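Rudlow: a little dataset of supplement and remedy labels

Hi! I'm Malou Østergaard, and Rudlow is my collection of typed-up labels from herbal remedies, vitamins and other things sold in small bottles. I started it because I wanted to compare magnesium tablets and every shop wrote the dose a different way (one of them gave it per bottle, which still annoys me). It grew from there.

Last changed: 2023-04-09

What's in it

There are 2311 labels, one per row, in a single CSV file called labels.csv. Each row is one product as it was sold, so the same tablets in a small and a large bottle get two rows. Most of the text is English. A small part was typed from Danish and Portuguese labels, and Martim Neves did all the Portuguese ones, bless him.

The columns:

row_id: just a number, and it never gets reused, even if I delete a row
form: tablet, capsule, drops, powder, tea or cream
serving: what the label calls one serving, word for word
ingredients: the whole list, in label order, separated by semicolons
amount_text: the amounts exactly as printed, odd spacing and all
amount_mg: my conversion to milligrams, blank when I couldn't do it fairly
claim_text: whatever the label says the product is for
warning_text: allergy notes, pregnancy notes, "keep away from children" and so on
typed_by: initials of whoever typed the row

Please keep amount_text if you're making your own copy! People keep dropping it and then writing to ask me why the milligrams look funny.

How the labels got typed

Sunita Dhillon and I did the bulk of it at her kitchen table, one bottle at a time. Nnamdi Danladi joined in July and rechecked 100 rows against the bottles, picking them by dice roll. He found 6 with mistakes, nearly all of them in the warnings, where the print is tiny and grey and goes around the curve of the bottle. Those are fixed. I then went back through every warning typed in the first month, which took ages and was worth it.

Spelling is left as printed. If a label says "echinacia", so does the row. Colour names and flavour names are also as printed, so you'll find both "flavour" and "flavor" in there.
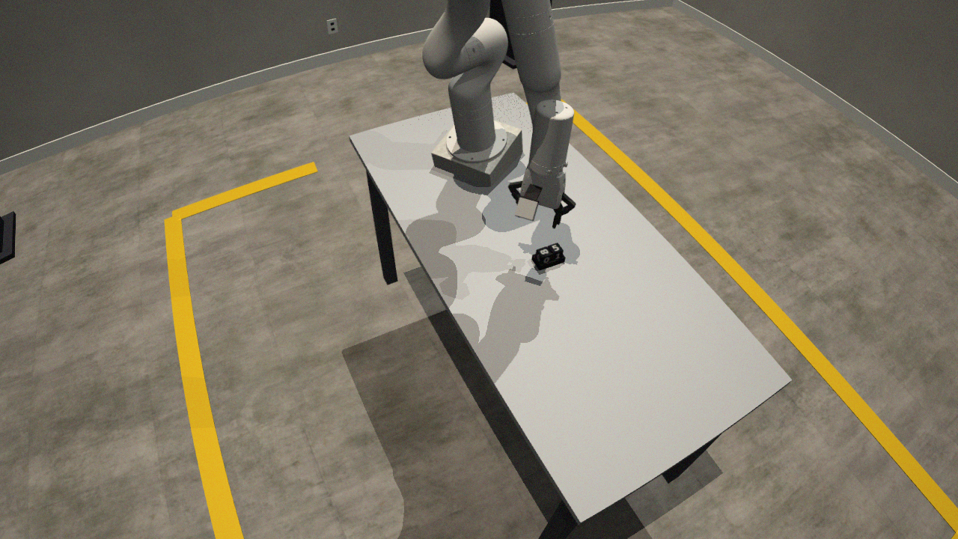
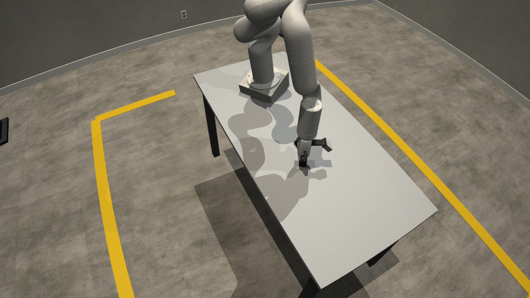
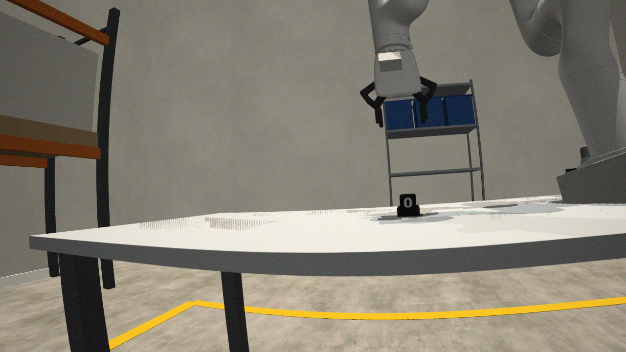
Things to watch out for

Homeopathic products are a pain. Their strengths are written as dilutions (6X, 30C and that sort of thing), and there's no sensible way to turn those into milligrams, so amount_mg is always blank for them. Please don't fill it with zero. A blank means "I didn't convert this" and a zero would mean something else.

International units are converted only for vitamin D. Vitamin A and vitamin E depend on which form was used, and plenty of labels don't say, so I left them alone.

Proprietary blends get one total in amount_mg and the full list in ingredients. You can't work out the share of each herb from that. I've seen one person divide evenly and make a chart of it. Please no.

Plant names are messy too. Some labels give the Latin, some give the common name, and a few give a common name that covers more than one plant. There's a second file, plants.csv, with my best matches, and a column called sure that says yes or no. If it says no, treat the match as a guess.

What it's not for

The claim_text column is what the maker printed. I haven't checked any of it and I'm not a pharmacist or a doctor. Don't use these rows to decide what to take, how much, or what mixes safely with a prescription. Ask a pharmacist, they're lovely and they like this sort of question.

It's also no good for market share. We typed what was on the shelves we could get to, mostly in Hamthorpe, plus a box of empties Sunita's aunt had been saving.

Loading it

Any spreadsheet will open the files. Save as UTF-8 or the accents go strange (Þröstur Thygesen found this out when his own initials turned to mush in typed_by). If your program tries to turn serving into dates, set that column to text first. It really does read "1-2" as the first of February, or the second of January, depending on where you live.

Fixes and additions

Send me the row_id, what the label says, and a clear note of which bottle size you're looking at. New labels are welcome as long as you have the bottle in your hand. I don't take ones copied from shop pages, as those are often out of date. I try to get through the pile in batches of 15, so you may wait a bit.

Still on my list: the Baner teas, which have lovely long ingredient panels and which I keep putting off.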